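Visit to the Clivthorpe handling lab: notes on working rules for robot arms

Our August visit was to the Valentini building at Clivthorpe, where the Tritico project tests robot arms on household jobs. Our group has two arms on order and no written rules for them yet, so we went mainly to ask how other people run theirs. The morning was a talk and the afternoon was spent on the floor.

Paperwork first

The lab works from a single rule book, now 3000 words long. It began as a page of notes and was rewritten after the first risk assessment. Every new task gets its own sheet, which lists the objects used, the top speed of the arm with a person nearby, and who may start a run. The speed limit on most sheets is 300 mm a second. For anything with an edge or a point it drops further, and the figure has to be agreed in writing before the object comes out of the cupboard.

We asked whether the arm being sold as collaborative made this unnecessary. The answer was a firm no. The assessment covers the arm, the gripper and whatever the gripper is holding, taken together. An arm that is safe to stand beside with a sponge has to be looked at again with a blade.

Sharp objects

The kitchen tasks were the most useful part of the day for us, as ours will be similar. The one we spent longest on involves a cleaver-style knife and a wooden dish rack with upright pegs. Staff stay outside the marked line whenever a blade is in the gripper. If a grip looks doubtful, the run is stopped and written up, and nobody reaches in to straighten the knife. Blades are logged out and back in by number. The one on the log that afternoon was 1606.
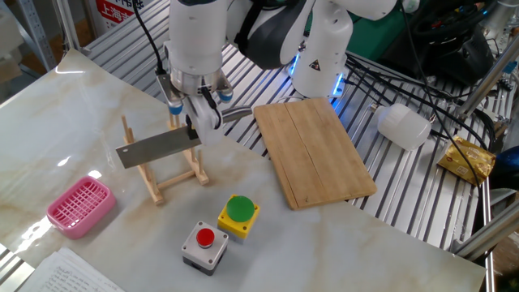

Stop buttons and the table

The rule book says a stop button must be within arm's reach of the operator and must never have anything placed in front of it. The red mushroom button on the grey box is nearer the front of the table than the green one on the yellow box. Buttons are tested at the start of each session and the test is initialled.

Housekeeping has a section of its own. Only the objects on the task sheet should be within the arm's reach. There was a gold foil snack packet on the slatted surface behind the table and a stack of handwritten papers overlapping the table edge, and we would want our own sheet to say where such things go. Cables should be tied back so that they can't catch at full stretch.

Records

Stops are kept in a log called Jina, one line each, with the reason. It had 298 entries when we saw it. Most were operators stopping early out of caution, and the lab is content with that. Entries are read through once a month and the task sheets changed where needed.

Points to take up

We will write a sheet for each task before the arms arrive, and assess the held object along with the arm. We also want a stop log from the first session. Still to settle is who signs off the lower speeds for blades. Clivthorpe has offered to send a blank copy of its task sheet.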